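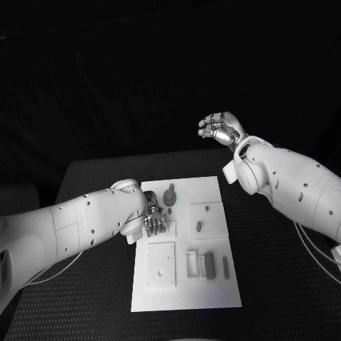 文／Adams
Wustato 桌面用品栏目编辑
更新于2018年7月23日

白板、黑布、深色桌子：常见问题

这个栏目开到现在，收到的提问超过1,122条，其中相当一部分问的是同一件事，只是语气一次比一次急。我把它们并成下面这些。如果您的问题不在里面，请先再找一遍，再写信。

白板一定要平放吗？墙上不是更好看？

挂墙上当然好看，我家那块就挂得很好看，三年没写过一个字。平放在桌上的白板和挂在墙上的白板，干的是两种活。挂着的给人看，平放的拿来当工作面：摆零件，拼小东西，试着排一排位置，排错了再挪。题图里那块就是平放在深色桌面上的，板上靠左上的地方有一块白色长方形小片。白底上放白东西，边缘全靠光，这一点下面会说到。

为什么偏要深色桌子？我家桌子是浅木色的，能不能凑合？

能凑合。浅色桌子不犯法。深色桌面的好处是白板的边一眼就看得见，手往哪儿伸，心里有数。浅木色上放白板，傍晚光线一软，板和桌子就开始不分彼此，您会把螺丝放在自以为是板的地方，然后听见它滚走。

不想换桌子的，可以在白板底下垫一块深色的布或者卡纸，四边各露出一掌宽。垫布请拉平，褶子会把板顶得一翘一翘的。

深色桌面是不是特别显灰？

是。没有什么办法。卖桌子的人会说“哑光工艺不易显脏”，请他把手指在上面抹一下。

我用微湿的布擦一遍，再用干布擦一遍。木桌子偶尔上一点 Ulwood 护理蜡，一小罐51元，指甲盖大小的一坨就够半张桌子。有读者一次用了半罐，来信问为什么桌面可以照镜子而且粘袖子。答案在问题里。

后面那块黑布有什么用？

挡住您不想看见的东西，比如书架、晾衣架，以及上个月说好要拆的纸箱。除此之外，黑布不怎么反光，眼睛会老老实实落在桌面上。做细活的时候，背后少一堆花花绿绿的书脊，人确实会安静一点，至少我会。

布要多大？

以坐在您平时的位置上、抬眼看不到布边为准。多数人第一次都买小了，然后拿两块拼，拼缝正好在正中间，从此每天盯着那条缝。请一次买够，宁可两边多出来一截塞到后面。

黑布总有褶子，怎么办？

先看褶子在哪儿。题图左上那块布也有几道浅浅的印子，藏在黑里，不凑近不太看得出来。这种程度我的建议是别管它。人的时间有限，布的褶子无限。

实在要管：挂烫机从背面走，从上往下，走完别急着碰。绒面的布不要用熨斗直接压，会压出一个清清楚楚的熨斗形状，比原来的褶子精彩得多。收纳的时候卷起来，别叠。我知道您会叠。

Grolham 的布和菜市场扯的布，差别大吗？

Grolham 的那款厚一些，包了边，挂上去垂得比较直。菜市场的布便宜，会掉毛，毛专门掉在白板上。如果您养猫，这个差别可以忽略，反正白板上总归有毛。

买布之前有个笨办法：把布举到窗前，能看见窗框，就太薄了。

布怎么挂？我不想打孔。

伸缩杆撑在两面墙之间，或者用落地的挂衣架，都行。夹子用扁口的，间距匀一点，布就不会一坨一坨地往下坠。无痕胶贴我试过，前两天确实无痕，第三天半夜整块布掉下来，盖在桌子上，早上进屋的时候吓得我不轻。胶倒是还在墙上，撕下来带走了一块漆。

白板在桌面上打滑，按住这边那边跑。

四个角底下各贴一小块硅胶防滑垫，薄的那种。厚的会让板悬空，一按就响。也可以铺一张防滑网格垫，裁得比白板小一圈，别露出来。

用双面胶的请三思。这是一块您某天要拿起来擦的板。

板上那些灰影子擦不掉，是不是该换了？

先试酒精，再试白板清洁液，还不行，用白板笔在旧印子上重新描一遍，趁着墨没干透赶快擦，老印子常常跟着一起走。听起来像骗人，我也是抱着看笑话的心态试的。

钢丝球、去污粉、牙膏，一概不要。尤其牙膏，每年都有人问。表面磨花之后什么颜色都会往里钻，到那一步才真的该换了。换下来的别急着扔，翻过来垫花盆很好。

小东西放在白板上老是找不到，尤其是白色的。

白片放白板，这是自找的，不过有时候也没得选。几个办法：

一、灯从侧面打，别从正上方。侧光会给薄片拉出一条影子，有影子就看得见。
二、给小件固定一个角落，一直放那个角落。习惯比眼神可靠。
三、板上用浅灰笔画几个格子，一格放一样。

有位读者在板上画了18个格子，每格写了编号，又另外做了一张编号对照表，后来写信来问对照表丢了怎么办。我没有回。

桌面上的线怎么处理？

往一边走，贴着桌面走，别从白板上横过去。要留余量，绷得笔直的线迟早会把什么东西带下桌，但余量也别大到可以跳绳。白线在深色桌面上很显眼，您可以把这当成缺点，也可以当成防绊提醒。我换过黑线，好看了一个星期，然后勾翻了一杯茶。

理线夹买两个就够了，桌沿一个，桌腿一个。那种一盒二十几个的，剩下的会在抽屉里陪您很多年。

整套东西要多大的桌子？

白板之外，左右两边都要留出放胳膊的地方。最常见的错误是量了桌子，量了板，没量自己。买之前拿报纸剪一块和白板一样大的，铺在桌上，坐下来两只手都动一动。胳膊肘悬在外面的，板买小一号。

桌子靠后也要留一条空，布垂下来才不会搭在桌面上。搭着的布有个特点，您拉纸的时候它也跟着来。

黑布加深色桌子，会不会太阴沉？家人说像要变魔术。

会有一点。白天还好，晚上只开一盏灯的时候，气氛确实比较隆重。我家里人的评价是“像在等人来验牌”。习惯就好，或者用完把布拉到一边，露出墙来，让屋子喘口气。

要不要买整套的？

卖整套的通常是一块偏小的板、一块偏薄的布，再加一支用两回就没水的笔，装在很漂亮的盒子里。盒子我留着了，装袜子。板和布分开挑吧，先买板，用一阵子，觉得后面实在太乱了再买布。有些人用着用着发现自己根本不介意后面乱，省下一块布钱。

能不能在板上吃饭？

能。吃完请参看“灰影子擦不掉”那一条，酱油的处理办法相同，效果稍差。

我有别的问题，往哪儿写？

页面底部有投稿框。请写明桌子的颜色、板的大小和您已经试过什么。试过牙膏的也请照实写。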